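Living with the Plistier picking arm: a packer's review

18 February 2019

I've worked on returns at Godis for longer than I care to admit, and since September I've shared my bench with a robot arm running the Plistier picking package.

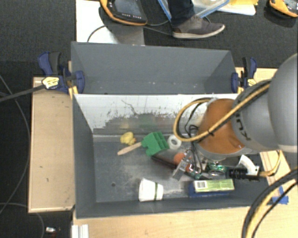
Loads of reviews of these things are written by people who buy them, so I thought I'd do one from the point of view of someone who has to stand next to it for a whole shift.

First, the job. Returns come to us all jumbled up, toys in with kitchen bits in with stationery, and somebody has to get them out of one bin and into another so they can be checked and put back on sale. It used to be us, bending and reaching all day. Now the arm does the reaching and we do the checking. My shoulders are very happy about this (my physio less so, I've stopped going).

What's it good at? Boxes, mostly. Give it a carton with a nice flat side and it's away. It doesn't get bored either, and after two o'clock I most certainly do. On a decent shift ours gets through around 462 items before I've had to step in much.

What's it bad at? Anything round, anything shiny, anything long and thin lying underneath something else. It'll have a go, think about it, have another go, and then the pendant beeps and over I trot. We had 18 of those beeps in one morning last month and I was ready to unplug it. The Marar update has helped – I'd say it gives up sooner now, so you're not stood there watching it dither.

The pendant itself is fine once you know it. The menus are a maze and the training from Clullberg was one afternoon, far too short if you ask me. I learnt more from pressing things and writing them on a bit of card. Ask for a second session before they pack up and leave!

As for the people side, we were 17 on returns before and we're 17 now, but the work isn't the same. There's less lifting and more minding. Some of the team love it. Others miss having a natter over the bins, and I do get that, because you can't really chat when you're listening out for a beep. We've also lost the little bit of overtime we used to get before Christmas, and that stung.

Would I go back? No, I don't think so – not with my shoulders. Four stars from me, and they can have the fifth when somebody sorts those menus out.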